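Ticket: Labels skipping on the packing bench printer
Status: Resolved
Product: Fatico label printer, Nalstead packing room
Opened by: packing bench
Category: Hardware / media feed

First report

The Fatico has started skipping labels again. It prints one, feeds a blank, prints the next one a little low, and by the end of a batch the barcode has slid right off the bottom edge. We have crates to label for the Dritorov order and I'm peeling off every second label by hand. The power light is solid green and no error shows on the display. Same computer, same cable, same template as last month.

Reply from support

Thanks for the detail, that blank label in between is a great clue! Could you try these and tell me what you get?

1. Hold the feed button with the computer unplugged and let go after the second flash. It should run a test page.
2. Check the label size in the driver as well as in the template. They're stored separately and the driver one likes to go back to its default after an update.
3. Tell me which roll you're on. The 500 roll and the small one have different gaps.

Update from the bench

Test page came out fine, which surprised me. Nice dark print, nothing cut off. Driver was set to the right size too. We're on the 500 roll, new box opened in December, from Naqvi this time. The old box was a different supplier and I never thought to mention it.

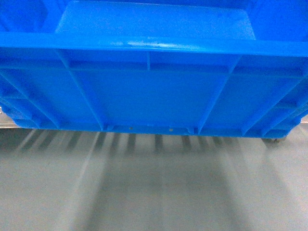
I measured the gap between labels on both rolls. The old one is 3 mm and the Naqvi one is 2 mm, so the sensor may be missing some of them. I have half an old roll left and it printed 12 in a row with no skips at all. I was so pleased I ran it twice.

Reply from support

Oh, that's excellent testing, you've done my job for me. The printer learned the wider gap when it was first set up and it's still looking for it. Load the Naqvi roll, close the lid, then go to Media > Sensor > Calibrate and let it feed. It will waste a few labels. Save before you leave the menu or it forgets everything at the next restart (I've been caught by that one more than once).

If it still drifts, bring the darkness down from 96 to something in the eighties and wipe the sensor window with a dry cloth.

Update from the bench

Calibrated, saved, restarted. It fed four blanks, thought about it, and then ran a full batch with every barcode dead center! Scanner reads them first time. I left the darkness alone. The menu path on our unit is Setup > Media > Sensor, in case anyone else goes looking.

Closing note

Cause: gap sensor calibrated for previous label stock. Fix: recalibrate with new roll loaded, save settings. Added to the bench sheet under "changing suppliers." Reopen this ticket if the skipping comes back.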